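Jaritz Loanword Lists, release 6
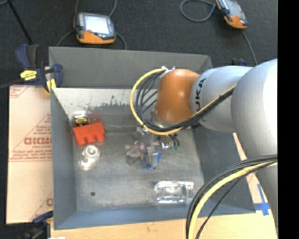 Department of Linguistics, Lexicography Group

Overview

Jaritz is a set of word lists for studying how borrowed nouns are spelled in small-town newspapers. Each list pairs a headword with the spelling variants found in print, the donor language where one can be assigned, and the year of first attestation in the source collection. The lists cover 52 newspapers. They do not cover magazines, almanacs, or church bulletins, even when these were printed by the same shop.

This release replaces release 5. Headword identifiers are stable between the two, except for entries that were merged. Merged identifiers are kept in merged.tsv and should be resolved before any comparison with older results.

Contents

headwords.tsv: one row per headword
variants.tsv: one row per variant spelling, keyed to headword
sources.tsv: newspaper titles, places of issue, run dates
merged.tsv: retired identifiers and their replacements
notes.txt: editorial remarks on single entries

All files are UTF-8 with Unix line endings. Fields are separated by tabs. No field is quoted, and a literal tab never occurs inside a field. Empty fields mean "not recorded." A single hyphen means "recorded as absent."

Source collection

Page text was drawn from the Ferreira microfilm transcripts. Transcripts were keyed by hand twice and the two versions compared. Where they disagreed, the film was checked. Illegible letters are written as a period inside the variant field, so a search that treats the field as a regular expression will overmatch.

Advertisements are included. Classified columns are marked with C in the section field, display advertisements with D. Spelling in display advertisements is less regular than in news text, and users who want a conservative sample should drop the D rows.

Donor language

The donor field was assigned from printed dictionaries only. When two dictionaries disagree, both codes are given, separated by a slash, and the order carries no meaning. In 191 entries the field is empty. Most of these are food terms and textile names that reached the papers through trade.

Known problems

Plural forms are folded into the singular unless the plural was borrowed separately. This was done inconsistently before release 4, and almost 70 entries still follow the older practice. They carry the flag PL.

Run dates in sources.tsv refer to the surviving film. A paper may have started earlier.

Sorting is by code point. Accented initials therefore follow Z.

Tools

The Zaneo script reads the tables and prints a concordance. It has no dependencies outside the standard library. The older Jumano converter does not read release 6, as the section field was added after it was retired.

Corrections

Reports should give the headword identifier, the newspaper code, and the page. Corrections received before July go into the next release.

Last edited January 22, 2019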